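Usamos cookies propias y de terceros para que la tienda funcione y para saber qué páginas te gustan más. Puedes aceptarlas, rechazarlas o cambiar tus preferencias cuando quieras. Aceptar. Rechazar. Configurar.

Conjunto de recogida Bridanov: mesa, bandeja y cubo

Os voy a hablar del conjunto que más me preguntan cuando alguien monta un comedor de oficina, una sala de talleres o el rincón de la merienda de una academia. Se llama Bridanov, lo vendo desde que abrí la tienda y lo tengo también en mi propio almacén, así que lo conozco con sus cosas buenas y con las que me sacan un poco de quicio (que alguna hay, ya llegaré).

La idea es muy sencilla. Una mesa blanca lisa, una bandeja azul de plástico en un extremo y un cubo grande en el otro. En la bandeja va lo que se lava: platos, tazas, lo que vuelve al armario. En el cubo va lo que se tira. Y el centro de la mesa queda para soltar las cosas cuando llegas con las manos llenas y todavía no has decidido nada, que es como llegamos todos después de comer.

Yo antes tenía el cubo en el suelo, en una esquina, y la vajilla iba al fregadero directamente. Un desastre. El fregadero lleno de servilletas, el cubo con un tenedor dentro cada dos por tres... Poner las dos cosas a la misma altura y en la misma mesa me cambió la sobremesa, y perdonad que me emocione con un cubo, ¡pero es que lo vivo así!

Los platos amarillo verdoso y la taza rosa claro de HOME van a la bandeja; el papel de aluminio arrugado, la bolsa marrón, los vasos blancos y la lata roja aplastada esperan turno para el cubo.
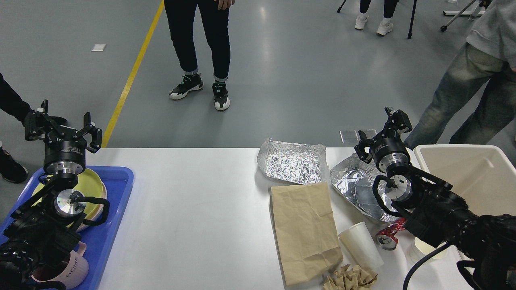 Qué viene en la caja

La mesa llega desmontada, con las patas aparte, y pesa lo suyo. Son 16 tornillos y una llave que viene en una bolsita pegada debajo del tablero. Despegadla antes de darle la vuelta a nada, porque luego no hay quien la encuentre (me ha escrito más de una persona convencida de que faltaba). Entre dos se monta en un rato, con calma y sin apretar del todo hasta el final.

La bandeja azul y el cubo vienen encajados uno dentro del otro, con un cartón en medio. No traen tapa ninguno de los dos. El cubo se puede pedir con tapa aparte, la hace Vomow y ajusta bien, aunque para una comida corta yo no se la pongo: acabas levantándola con el codo y dejando la mitad de las cosas encima.

La vajilla no está incluida. Lo aclaro porque me lo preguntáis mucho.

La mesa

Blanca, lisa, sin juntas por arriba. Me gusta que sea blanca por una razón bastante tonta, y es que se ve todo. Una miga, un cerco de café, una gota de salsa. En una mesa oscura puedes vivir engañada una semana; en esta pasas la bayeta porque no te queda otra. Con agua templada y un poco de jabón de platos sale casi todo. Para los cercos rebeldes uso una pasta de bicarbonato, la dejo actuar mientras recojo lo demás y froto con un paño suave. Nada de estropajo verde, por favor, que el blanco se queda mate y ya no vuelve.

Svetozár Malý, que lleva el comedor de los talleres Slanina, compró una en enero y al poco me pidió otras 2. Me contó que el primer día la gente dejó la bandeja a la derecha y el cubo a la izquierda, al segundo día al revés, y que al final pegó un papelito en cada extremo. Me pareció tan buena idea que ahora meto unas pegatinas en el paquete — son sencillas, pero hacen el apaño.

La bandeja azul

Es lo que más me gusta del conjunto y también lo que más se usa fuera de él. Tengo clientas que la han acabado llevando al coche, al huerto, a la bañera del perro. Os cuento cómo la uso yo: los platos apilados, todos del mismo tamaño juntos, y las tazas al lado, de pie y con el asa hacia fuera para cogerlas sin meter los dedos dentro. Los cubiertos, tumbados en un lateral. Caben unos 8 platos llanos apilados sin que me dé miedo levantarla; a partir de ahí hago otro viaje, que mi espalda ya no está para heroicidades.

Pega mucha más alegría de la que parece, por cierto. El azul con una vajilla clara queda precioso, y además se distingue de lejos, que es lo que queremos. Nadie tira una servilleta en la bandeja azul sin pensárselo un segundo.

Lo que me gusta menos: las esquinas. Se acumula agua si la guardas mojada. La dejo boca abajo en el escurridor y listo.

El cubo y todo lo que acaba en él

Con el cubo tengo una manía, y es que las cosas entren aplastadas pero no hechas una bola a presión. El aluminio, por ejemplo, ocupa muchísimo si lo tiras con la forma del recipiente. Fijaos en las dos láminas de aluminio, con los bordes levantados como bandejitas: eso dentro del cubo es puro aire. Yo las abro, las doblo un par de veces y quedan en nada. La lata roja y blanca que hay delante ya va aplastada, y así es como me gusta a mí que lleguen. Luego el papel marrón, que aguanta bien doblado y que muchas veces aprovecho para recoger migas antes de tirarlo. 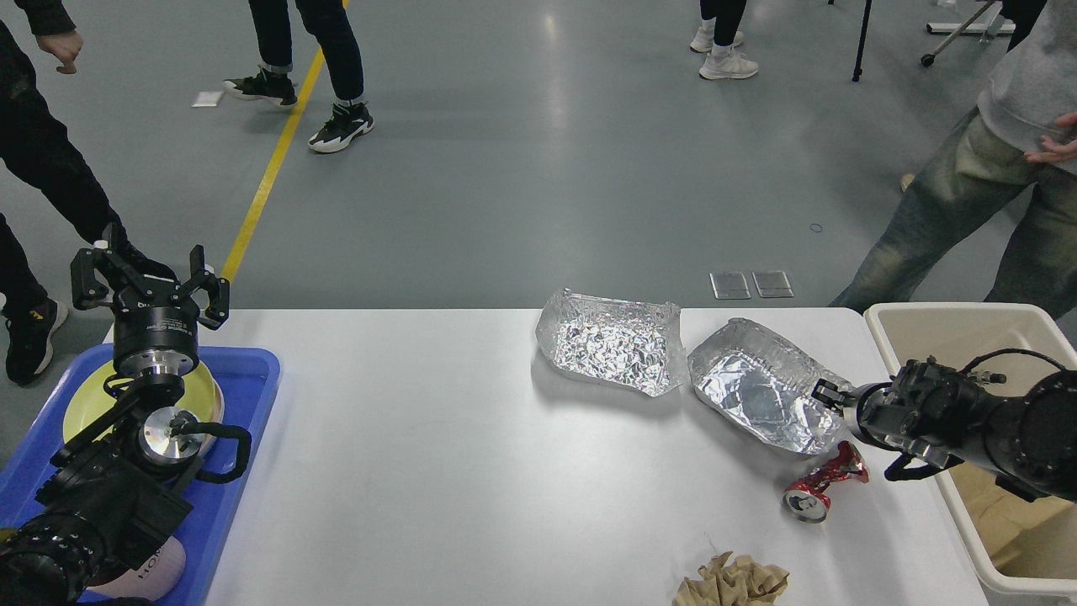
Si en vuestro sitio separáis los residuos (ojalá), lo más cómodo es pedir 3 cubos y poner uno encima de la mesa y los otros al lado. Yevdokiia Lysenko, de la academia Grestent, lo tiene así: el de la mesa para envases, y los de papel y resto en el suelo, pegados a la pata. Dice que los críos lo pillaron a la primera y los profes, bueno, que van mejorando.

El interior es claro, así que agradece una bolsa. Yo no siempre la pongo, lo confieso, sobre todo si solo van latas y aluminio, pero si hay restos de comida la bolsa va sí o sí. Para lavarlo, agua caliente y un chorro de vinagre, y a secar al aire. El borde es redondeado y no corta al cogerlo lleno, cosa que del modelo anterior no podía decir.

Cómo lo coloco yo

Dejad paso por los dos lados largos. Es el consejo que más repito. Si arrimáis la mesa a la pared solo se puede usar por un lado y se forma cola, la gente se impacienta y aparecen vasos en los alféizares. Con la mesa separada, unos se acercan por un lado y otros por el otro y la cosa fluye.

En el centro no pongáis nada fijo. Ni servilletero, ni planta, ni el microondas (¡me han mandado fotos con el microondas!). Ese hueco es para vaciar las manos. Primero saco a la bandeja lo que se rompe, después voy con lo voluminoso y al final lo pequeño, las bolitas de papel y las tapas, que se arrastran con la mano hasta el borde y caen al cubo.

Y una bayeta cerca, siempre. La mía cuelga de un gancho debajo del tablero. El gancho tampoco viene, pero cualquiera adhesivo sirve.

Preguntas que me llegan a menudo

¿Se puede comprar la bandeja suelta? Sí, y el cubo también. La mesa suelta, de momento, solo si me queda alguna de exposición; escribidme y lo miro.

¿Aguanta en la calle? Para una tarde, sin problema. Para dejarla fuera todo el invierno, no. El tablero sufre con la humedad y las patas acaban cogiendo óxido en los tornillos.

¿Hay otros colores? La bandeja la he tenido en gris y no la quiso casi nadie. Sigo solo con la azul.

¿Se pueden meter cosas calientes en la bandeja? Un plato templado, claro. Una fuente recién salida del horno, no, que es plástico.

Los envíos salen por la mañana si el pedido entra antes de las 8, y si vivís cerca podéis pasar a recogerlo y así os ahorráis el porte. Traed coche con maletero grande o a alguien con paciencia. Si llega algún golpe en el tablero, mandadme una foto antes de montarlo y os cambio la pieza.

¿Te aviso cuando haya novedades? Déjame tu correo y recibirás el boletín de la tienda una vez al mes. Puedes darte de baja desde cualquier mensaje.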